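Party Kitchen Safety Checklist (with my comments)

Print this page | E-mail this to a friend

Okay party people! Before I fry, bake or dip a single thing for a crowd, I run through my list. I started it in February after I fed 20 people at Kultside and realized halfway through that my fridge was way too warm. Never again!

FRIDGE
[x] 40 degrees F or colder. Mine was fine this time. I keep a cheap thermometer on the middle shelf, right by the dips.
[x] Raw chicken on the bottom shelf, in a pan with sides.
[ ] Room for the big platters. Nope! Had to move the sodas to a cooler (again).

STOVE AND OVEN
[x] Pot handles turned in.
[x] Lid that fits the frying pot, sitting right there next to it. If the oil ever catches, you slide the lid on and turn off the heat. No water, ever!
[x] Extinguisher gauge in the green.
[ ] Oven mitts with no holes. One of mine has a burn spot right at the thumb. Tossed it, need a new pair before the Haldane party.
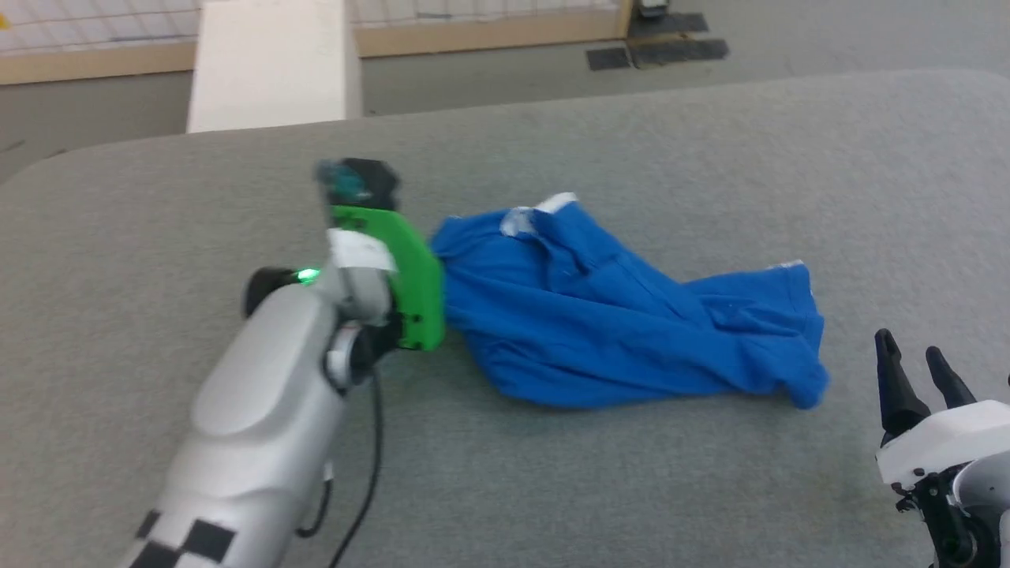 Blue fabric on a padded gray table, with a green gripper at one end.

CUTTING AND PREP
[x] Separate boards for meat and veggies. I use the Kinari for veggies and my beat-up old one for meat.
[x] Damp towel under each board so it doesn't skate around on you.
[x] Knives sharp. I did all 8 the night before, which took forever, but dull ones scare me a lot more!
[ ] Band-aids in the drawer. Down to one. Put it on the shopping list.

BUFFET TABLE
[x] Cold stuff on ice, hot stuff in the slow cooker (set it to warm after it's fully heated, not before).
[x] Cords taped down or run behind the table. My Skesta warming tray has a super short cord, so the table goes by the wall outlet.
[x] Little cards for nuts, dairy and shellfish. My crab puffs get their own plate and their own tongs.
[ ] Timer set for two hours. I forgot until the guests were already eating, so I guessed low and pitched the leftover shrimp dip. Hurt my heart a little!

Last updated: 24 May 2022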